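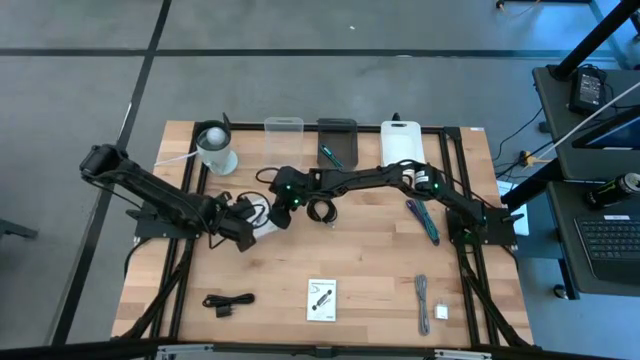

How to take care of a butcher-block table in a workroom

A butcher-block table is a good working table, but it needs more attention than a table with plastic surface. I work on such tables for several years, and I made most of the mistakes already. In this page I explain how I clean the wood, how I oil it, and how I keep the small things and the cables on it in order. The method is the same for a light wood and for a darker one.

What you need

Food-safe mineral oil, one bottle of 300 ml
Sandpaper, grit 180 and grit 240
Two or three cotton cloths without loose threads
A little dish soap and warm water
A plastic scraper
A few shallow trays
Cable ties of the kind you can open again

I buy the oil from Nitosora, but any mineral oil for cutting boards is fine. Please do not use olive oil or sunflower oil. They become sticky after some weeks and the smell is not nice.

Step 1. Clear the surface

Take off everything that can be moved. Unplug the lamps before you lift them, and roll each cord separately, so it does not pull the next one down. If something is fixed to the table with a plate or a clamp, you can leave it in its place and work up to its edge. Lift the long cables over the back edge, or tie them higher.

Step 2. Clean the wood

Scrape away old glue and tape with the plastic scraper. Hold it flat, otherwise the corner makes a line in the wood. Then wipe with a cloth and soapy water. The cloth must be damp and not dripping. Wipe along the grain, then once more with clean water. Let the table dry until the next morning.

Step 3. Sand only where it is needed

Touch the surface with your hand. If it is smooth, go to step 4. If there are rough places, use grit 180 first and then 240, always in the direction of the grain. Do not sand only the small spot, because it will become a hollow. Go a hand's width over it on every side. Clean the dust with a dry cloth. On a concrete floor the dust is easy to sweep, but do it before you open the oil.

Step 4. Oil the table

Pour a little oil in the middle and spread it with a cloth. For my table of 63 by 109 cm I need less than half of the bottle for the first coat. Do not forget the edges and the ends of the blocks, they drink the most. Wait 20 minutes, wipe off what is left, and give a second coat in the evening. Next day it should feel dry under the hand. Spread the used cloths flat outdoors until they are dry.

Step 5. Put the things back

Place the trays in one row along the far edge. The front of the table stays free for work. I like the clear plastic ones, through which you see the wood, and I find quickly what lies inside. A darker tray is good for one tool that you always search for, for example the box cutter. Lay it in the tray with the blade closed.

A lamp goes best in a far corner, with its cord leaving to the side and not across the surface. Spare cable should be coiled and closed with one tie. A loose coil on the wood catches on everything.

How often

I wipe the table every Friday and oil it every two or three months. In January, when the heating is on, I oil it one time more. If a drop of water does not stay round on the surface, it is time for oil.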